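2025-04-27

Bookbinding bench, paste and board tests, continued from the January batch.

Made up fresh wheat starch paste this morning, 75 g starch to 500 ml water. Cooked it for 32 minutes on the low ring, stirring all the way through, then left it to cool under a damp cloth. Sieved it 2 times. It came out smoother than the last lot, which had a skin on it before I got to it. The Pistex powder is nearly finished. Noura Harb says the Alemneh one swells faster and needs less cooking, so I have put it on the order.

Board samples from Guston: both thicknesses cut cleanly with the new blade. The thinner one warped towards the pasted side overnight and had not come flat by lunch, even under weights. Lined the inside with kraft and put it back in the press. Grain direction was marked wrong on one sheet – check by bending before cutting, every time.
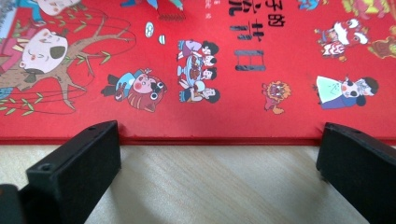 Corners next. Tried the library corner and the mitred corner on the Mudau cloth. The library corner is bulky but should take more knocks. The mitre looks better and I left a gap of one and a half board thicknesses, as Dénes Győri suggested. Any less and the cloth shows a pinhole at the tip once it is rubbed down. The cloth marks if the bone folder goes straight onto it, so put silicone paper in between.

Hinges: first case was too tight at the joint and the board dragged the endpaper when opened. Second case has a wider joint and opens properly. Endpapers on the second were pasted out thin, from the middle to the edges, and I changed the waste sheet before closing. No paste on the fore-edge this time.

Still to do: take the lined board out of the press and measure the warp, label the paste jar with the date, sharpen the paring knife. Dénes needs the nipping press tomorrow morning, so both cases have to be out of it by then.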